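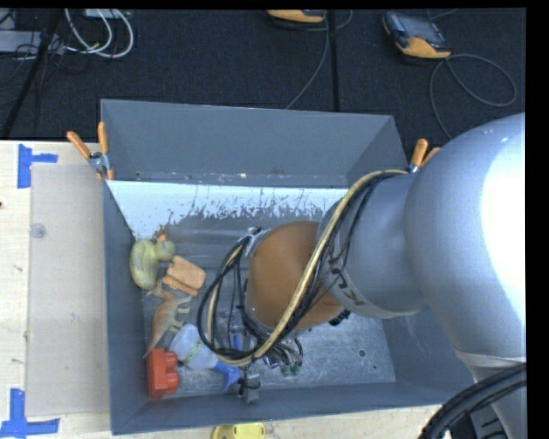
Florêncio Seixas says you can tell within a minute whether a person has ever taught anyone to drive. The ones who have slow down before the turn. They let the arm hang over the bin for a moment, line up, and only then go in. Everyone else dives, and the robot learns to dive.

I had asked him what makes a good demonstration, expecting something about software, and got driving lessons. By the end of two days at Starby I had stopped being surprised by this. Teaching a robot by showing it what to do is a wonderfully physical business, and the people who are good at it talk like cooks, or piano teachers, or in one case like a man who used to back trailers into boat ramps for a living.

The job sounds like nothing. Reach into a metal bin, take hold of one thing, lift it out, set it down. A toy duck, say, or a toy dinosaur lying on its side, or a bottle with a bright blue top. Do it again with the things in other places. Every run is recorded, the motion of the arm together with what the cameras saw, and when there are enough runs a program is trained to produce the same sort of motion by itself.

Starby teaches in two ways. In the first you take the arm in your hands and push it along, with the motors gone soft so it floats (a lovely feeling, like leading a large patient dog). In the second you stand back and steer with a remote device, and the arm follows. Hand guiding is easier to pick up and I was grabbing things within the hour. The trouble is that your own elbows end up in the camera view, and the robot will never have your elbows to look at when it works alone. So the long sessions are mostly done by remote.

I was terrible at it! The walls of a bin are the whole problem. In the open you can come at a bottle from any side you like, but down in a corner there is one good approach and several that end with the wrist knocking against metal. I knocked against metal a lot. My first clean pick by remote was a building block, and I would like it known that I cheered.

What I loved was watching Henrique Sampaio do the same thing. He goes in at a slant, stops just short, turns the wrist a little, closes. If the piece slides he doesn't chase it. He backs up, looks, and starts over from a sensible height, and he leaves all of that in the recording.

"I want it to see me fix things," he told me. "If I only keep the pretty ones, it has no idea what to do after a miss."

He was trained the other way, with every fumble thrown out. The group's first set had 600 runs, all tidy, and the program it produced was graceful until something rolled. Then it would close on air, rise politely and carry nothing to the drop-off spot. The current set is up to nearly 3,000 runs, and 113 of them are what Henrique calls rescues, where he starts from a bad position on purpose and works his way out. He would like more. They are tiring to do well, he says, as you have to get yourself into trouble in a believable way.

Soft things and hard things want different hands, too. A molded toy with a bit of give forgives a crooked grip. A bottle lying at an angle wants to spin. Florêncio asks new operators to spend their first afternoon on bottles only, and he keeps their early runs in a separate folder so they can look back at them in April and laugh.

I asked both men whether the robot ends up with their habits. Florêncio thinks so. He showed me two trained versions side by side, one taught mostly by him and one mostly by Henrique, and asked me to guess. It took me a single pick. Henrique's came in at that slant, stopped just short, and turned its wrist a little before it closed.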